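Ekura Household Waste Words, version 2

Thank you for stopping by! This is a small word list with example sentences, put together so that people who write leaflets, bin stickers and town web pages can see how ordinary folks talk about throwing things away. It grew out of a summer of reading notes and recycling guides at Menon, and it has been tidied up a good deal over the years.
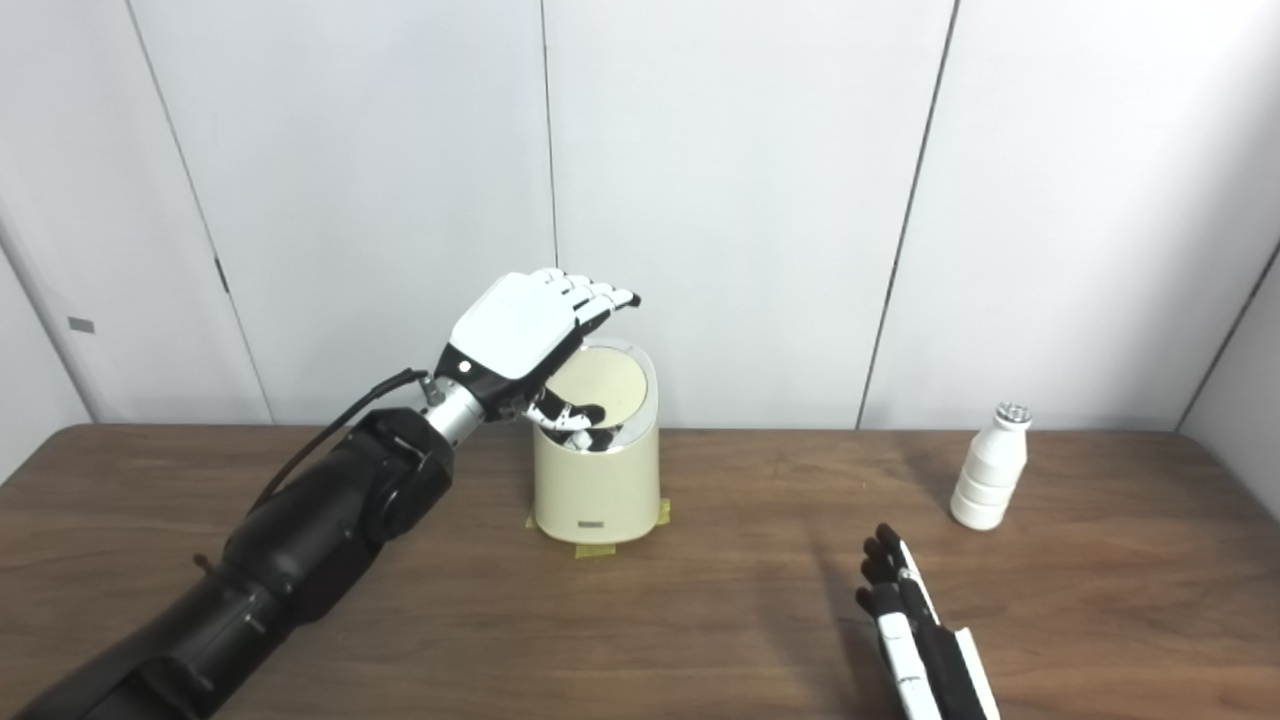

The entries come in two files, terms and sentences, and they share an id column so you can join them however you like. Each term has a headword, a region and any other names people use for the same object, and I have been generous with those, maybe too generous. A cream-colored cylindrical bin on a brown table might be a bin, a can, a wastebasket or just "the trash" depending on who is talking, and all of those get their own row. Plurals do not - please make them yourself.

Regions are Cirnomau and Rustetti only. I would love to add more, but I would want to hear from people who live there first.

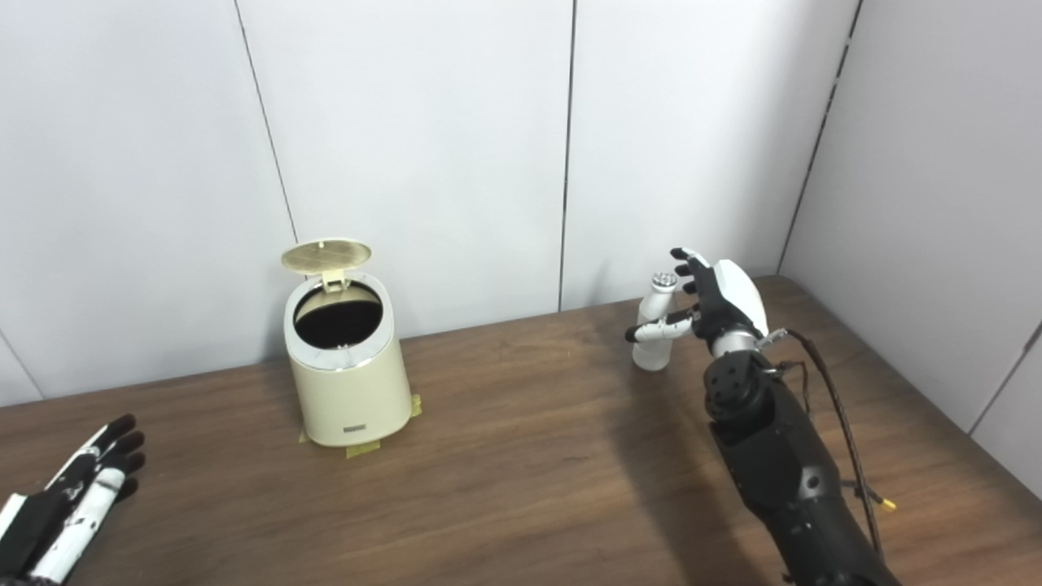 The Rustetti rows are thinner than the rest, especially for yard waste, and the spelling there follows local habit, so "curb side" and "curbside" both turn up. I left them alone on purpose. Blank cells mean I don't know, which is a different thing from "none".

Files are comma separated, UTF-8, with a header row. Use them for anything you like, and a mention of Ekura would be kind. Corrections are very welcome - I usually get to them in November.

Last updated 30th June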